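Furnine Wayfinding Marker, Post Mount
Leltaden Street Furniture / Markers & Signs / District Series

The standard district marker. Made for cultural corridors, historic main streets, arts districts, riverwalks. Same post the city of Clositz put in along its theater blocks and out to the Macedo Park trailhead.

In stock: posts, bases, blank panels. Printed panels made to order.

What you get
Post, steel, powder coated black or dark green
Base plate with anchor bolts
2 panels, front and back
Cap (flat or domed, pick one at checkout)
Tamper resistant screws, driver bit included

Price
Single-sided set 1,704
Double-sided set 1,761
Replacement panel pair 742
Prices in US dollars, freight not included. Ask for a quote if your ordering for a whole corridor, we can usually do better.

Artwork
Send vector files. Logo, map, text, photos if you want them. Most districts run a map on one side and local stuff on the other — museums, rec centers, parks, places to work out, school stages. Photos print full color, matte finish. Stock panel themes if you don't have art yet: Museums, Music, Parks, Sports & Fitness, Food.
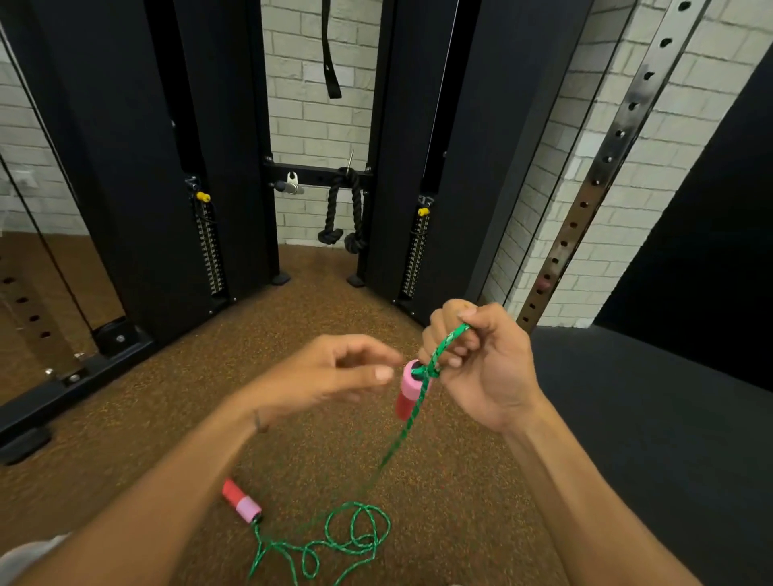

Jump rope, green with white flecks.

Proof comes by email. Check street names twice please. Reprints for typos on an approved proof are charged at the replacement panel price.

Installing
Concrete pad or existing sidewalk, either is fine. Two people. Template for the bolt holes is in the box with the base plate. For pavers call first — needs the longer anchors, not in the standard kit. Permits are on you. Most cities want a drawing, we have one, just ask.

Lead time
Blanks ship quick. Printed panels take longer, and spring is the busy season so get art in by Febuary if you want markers up before festivals start. October orders go out before the holidays.

Warranty covers coating and hardware. Not graffiti, not trucks. Clear anti-graffiti film available, add it when you order, can't be added after.

Also in this series: wall mount marker, kiosk, banner arm.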